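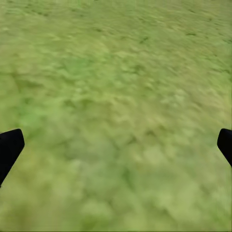

Grass from above.

Review: Zonard metal detector, made by Okoro

I have been detecting on farmland and old pasture for a long time, mostly on my own and sometimes as part of a proper survey where every find is bagged and plotted. The Zonard is the first new machine I have bought in years. I used it through October on two sites, a ploughed field next to a vanished medieval village and a stretch of pasture where there was once a fair. I paid full price for it and have no link with Okoro.

In the box you get the detector in three sections, one coil, a coil cover, a charging lead and a printed manual. Headphones are extra. The sections twist and lock, and putting it together takes very little time once you have done it twice. The locks are stiff when new. There is slight play in the lower shaft of mine, enough to feel when the coil catches a tussock, and tightening the collar has not cured it.

Weight and balance are good. The battery sits behind the arm cup and evens things out, so you can swing it all morning without a sore elbow. The arm cup itself is too narrow if you wear a thick winter coat. I took the strap off and have not missed it.

The screen shows a target number, a depth bar, the ground setting and the battery level. The figures are large and can be read in sunlight. There is a backlight, but it goes off too soon and I could not find a way to change that.

There are 10 programmes, and I used 3 of them. The ones called Field and Pasture do what they say and are close enough to each other that I often forgot which one I was on. The one called Relic is slower and deeper, and needs a slow swing to work at all. The others seem to be for beaches or for people hunting coins in parks, and I can't comment on those.

On the ploughed field it was steady. Ground balance is done by pumping the coil up and down while holding a button, and it held for most of the session. Small silver came up clearly. I had a cut halfpenny and a bit of a hammered penny in the first morning, both on land I have walked many times with my old Leron. I don't say the Leron would have missed them, as the field had been turned over again, but the signals were sharp and repeated from both directions.

Iron is where it is less good. Medieval village sites are full of nails, and the Zonard tends to give a broken high tone on the bent ones. You learn to hear it after a few days. Until then you will dig a lot of nails. Turning the iron volume up instead of shutting it off helps, and I would suggest doing that from the start.

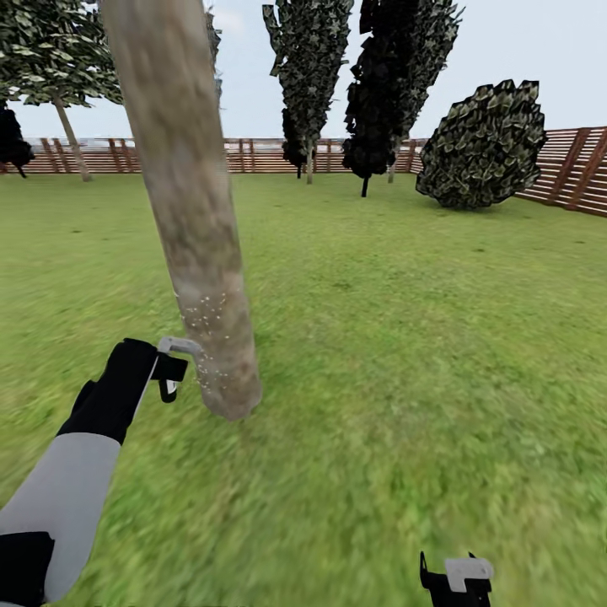 Hiyori Katayama found the same thing with the nails, and told me she had gone back to the factory settings after trying every iron setting in the menu: "I just dig the doubtful ones now. On a survey we have to record the iron anyway, so it goes in the bag with a number like everything else."

I agree as far as survey work goes. If you are out for a few hours with permission from a farmer and no plan to record nails, you will want to be choosier.

The pasture was harder going. Old grassland that has not been ploughed has its finds at all sorts of depths, and you should not be digging below the topsoil in any case without an archaeologist on hand. I kept to shallow signals and cut neat plugs. The depth bar was fair for coin-sized objects and misleading for anything bigger. A lead cloth seal read as very shallow and was a good hand's depth down. A crotal bell, in two pieces, read as very deep and was just under the roots.

The pinpoint button is on the front of the handle and works well. You hold it, cross the target twice, and the loudest spot is where the middle of the coil is. I still use a separate probe in the hole, a Trarnomik, and the two did not interfere with each other provided I laid the detector down well away.

Battery life is fine for a full day. It does not like being left for weeks, though, and mine was flat after sitting in the cupboard. The charging port has a rubber flap that feels as though it will be the first thing to go.

The phone app is poor. It is meant to log each find with a position and a note. It lost my position twice under trees and once saved a whole afternoon's finds to the same spot. For anything that matters, write it in a notebook and use a separate GPS. Your finds officer will want a grid reference they can trust.

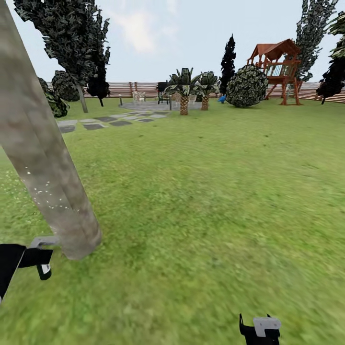
Randa Bitar, commenting on the first version of this review, wrote: Has anyone got the app to export a list? Mine makes a file but the columns are jumbled, and I had to type out 30 finds by hand for the recording form. The detector I have no complaints about.

I have since tried the export and got the same jumbled columns. Okoro replied to my email on a Thursday to say a fix was being worked on. I will change this paragraph if it arrives.

The manual is clear on setting up and weak on the menus. It also says very little about getting permission, keeping off protected sites or reporting what you find. A beginner could read it from cover to cover and not know that a gold or silver object may have to be reported. A single page would have covered it.

Good points: weight, clear screen, small silver, pinpointing.

Bad points: bent nails, loose lower shaft, narrow arm cup, the app.

I am keeping mine and the Leron has become the spare. If your land is quiet pasture or clean plough, I would buy it. If you mostly work village sites thick with iron, try to borrow one for a day first. The smaller coil may help there and is sold separately. I have one on order and will add a note when I have used it on the village field.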